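Keslow Log Pile Cover, 708 Series

Reading time: 2 min

The Keslow 708 is a sheet cover for split firewood stacked outdoors in a single or double row. It covers the top of the pile and leaves the sides open to moving air. The sheet is sold alone; cord is ordered separately.

Construction

Woven sheet, coated on both sides. Hems are folded twice and stitched. Eyelets are set into the long edges only — the short ends are left plain so they can be folded down and weighted. Replacement eyelets are listed under part 15.

Sizing

Measure the stack along the top and add 2 feet for the two end folds. Width should allow a short drop on each side. If the drop reaches the ground, choose the narrower sheet. Rows higher than 7 feet are outside the intended use of this cover.

Placement

Stack on rails or pallets, bark side up in the top layer. Roadside stacks need a clear strip between the wood and the pavement for runoff and mowing. On sloping ground, set the stack along the slope and fasten the uphill edge first.

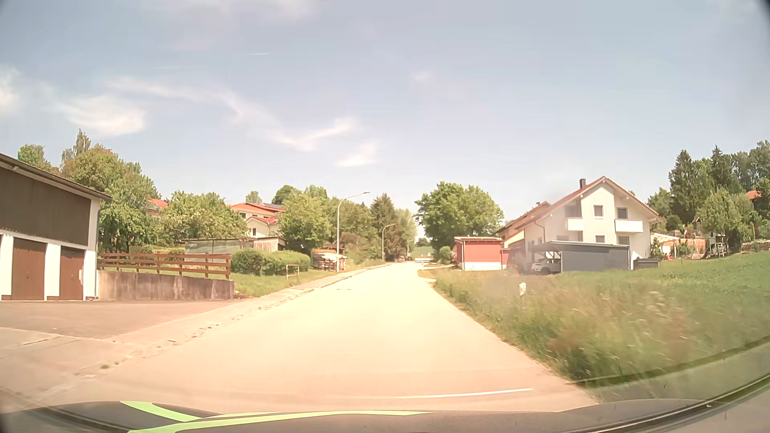

Care

Brush off leaves and standing water. Wash with plain water and a soft broom; do not use solvent or a pressure washer. Check the eyelets in May, before new wood goes under the sheet. Store dry and rolled — sharp folds wear the coating.

Ordering

Covers ship rolled, one to a tube. For widths outside the standard list, write to Ga-eun Ra at the order desk with the length, width and height of the stack.

Related items
Isow cord and hook set
Jin stacking rails, pair
Custarwood kindling rack
Keslow eyelet kit, part 15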